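Teaching a simulated arm to pick up soft things
Second-year group project, final report
Paweena Kongkaew and Ailsa Moncrieff
22 April 2019

1. What we set out to do

Our project was to collect a set of grasping examples in simulation and use them to train a small network that picks where to close the gripper. Last year's group did this with rigid blocks. We used soft objects, as a rigid block hides a lot of mistakes. If the fingers come in at a bad angle a hard block just slides, but a soft one folds up and the grasp looks fine until the arm lifts.

The simulator is Garalia, which the department already had running. We wrote our own recording tool and called it Limsakul.

2. How the examples were gathered

Each example is one attempt by one of us, driving the arm from the keyboard. The object is placed at a random angle, the person lines up the gripper, closes it and lifts. Limsakul saves the joint angles, the finger opening and the rendered views at every step. At the end the person marks the attempt as good, poor or failed.

We turned off the table and the room in the renderer. This made each attempt quicker to save, and the first network we tried had been paying attention to the table edge.

We recorded 300 attempts over 10 sessions. Paweena drove for most of the early ones and Ailsa for the later ones - we should have swapped more often, see section 4.

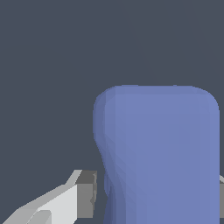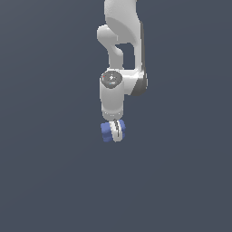
Blue soft object and gripper: fingers on either side of it in the first view, object held in the second.

3. Cleaning the data

We threw out 17 attempts. Most were cases where the mesh of the object passed through a finger pad, which the simulator allows if the gripper closes too fast. We lowered the closing speed after the second session and saw far less of it. The rest had a missing joint log.

Poor grasps were kept. Our first plan was to train on good ones only, but our supervisor pointed out that the network would then never see a pinch near a corner and would have no reason to avoid it.

4. Problems

The two of us did not agree on what "poor" meant. We relabelled one full session separately and compared, then wrote down a rule: if the object swings or slips after the lift, it is poor, even if it stays in the gripper.

Paweena also tends to approach from straight above and Ailsa tilts the wrist first. The network picked this up, and it can be seen in the results for the later objects.

5. Still to do

Repeat the training with 4 object shapes instead of one mixed set, and record new attempts with the driver chosen at random. The files stay on the shared drive until August.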